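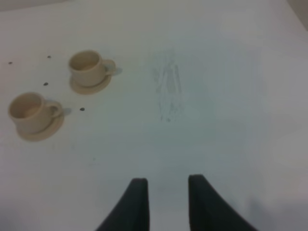

How do you stop the cable from pulling on the gripper when the arm turns its wrist to pour?

Leave a free loop between the forearm and the gripper, and fix the cable only on the forearm. The loop must be long enough for the full turn of the wrist, and the fixing must be soft enough that you can undo it without a knife.

I learned this on the pouring arm which we build in the shared workshop at Perent. My first cable was tied along its whole length, very tidy, and after 9 pours the plug came out. Below is the way I do it now.

What you need

A braided cable, longer than you think. Clear plastic wrap of the kitchen sort. A strip of masking tape and a pencil.

Step 1. Find the worst position

Switch the motors to free mode and turn the wrist by hand to the end of the pour, then a little more. Hold the cable plug at the gripper and see where the cable wants to go. Shayne McAlister, who has the bench next to mine, suggested to try also the opposite end of the turn, and he was right: on our arm this side needs more cable than the pouring side.

Step 2. Mark the cable

With the wrist in the worst position, mark with tape the point where the cable leaves the forearm. Add 7 cm to this. If you use less, the loop becomes tight when the arm is stretched far out. If you use much more, it can sweep over the table and catch a cup handle.

Step 3. Wrap the forearm

Lay the cable flat along the narrow part of the forearm. Wind the plastic wrap over it, pulling firmly, and go back over the first turns. Do not cover any joint.

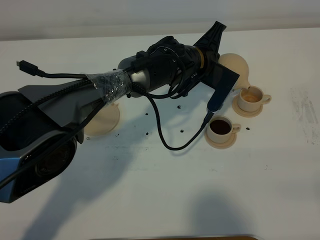
Before you trust the loop, run the complete movement at the lowest speed with an empty pot and empty cups. Keep one hand near the stop button. Look at the plug and not at the spout, although the spout is more interesting. If the plug moves in its socket, go back to step 2.

Step 4. Pour

Begin with cold water, and only a little. I made 200 slow runs before I allowed coffee. Save the tilt angle where the first drop falls, because you will want to approach it slowly and leave it quickly, otherwise the pot drips on the saucer.

Some remarks

The wrap becomes loose with time. I change it when I can push a finger under it.

Put the cups with the handles to the same side, so the program can use one approach for all of them.

Grigoris Makris asked me if a spiral hose is better. It is neater, but ours was stiff and it pushed the wrist at the end of the turn.

Last changed 2022-08-24. In September I will add the settings for the larger pot.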